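Tierney extends cable recycling scheme to 30 more collection points

Print this page
E-mail this page

June 2020

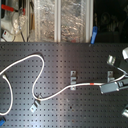
Households in Salum and the surrounding villages will be able to hand in unwanted cables, chargers and small electrical items at 30 new collection points from this summer, under an extension of the scheme run by recycling firm Tierney.

The scheme began in Bavow in April with a single drop-off point at the company's depot. Residents have since handed in 403 bags of old leads, extension cables and plugs. Most of this would otherwise have gone into general waste.

The new points will be placed in shops, libraries and village halls as they reopen. Each will have a lidded bin with a slot in the top, so that items can be left without anyone needing to handle them. Bins will be emptied every 2 weeks and the contents taken to the Bavow depot for sorting.

Darren Ashworth, operations manager at Tierney, said: "People have been clearing out cupboards and lofts over the past few months and a lot of them have found a drawer full of cables they no longer use. We have had calls every day asking where they can go. Until now the answer for anyone in Salum has been a long drive to our depot, and we wanted to put that right."

Cables brought to the depot are checked by hand. Those in good condition are tested and passed to Rurnotow, a reuse shop which sells second-hand household electricals. The rest are stripped and shredded, and the copper and plastic are sold on for use in new products.

Mr Ashworth added: "You do not need to know whether something works or what it was for. Put it in a bag, tie the top and leave it in the bin. We only ask that batteries are taken out first, as they have to be dealt with separately."

The bins will accept mains leads, phone chargers, computer cables, aerial leads, headphones and plug adaptors. Larger items such as kettles and toasters should still be taken to the depot. Light bulbs, batteries and smoke alarms cannot be accepted at any of the new points.

Tierney is also offering free bins to schools and workplaces with more than 200 pupils or staff. Smaller organisations can share a bin with a neighbour. Applications can be made by post or in person at the Bavow depot.

A full list of collection points will be displayed at the depot and at Rurnotow.

ENDS

Print this page
E-mail this page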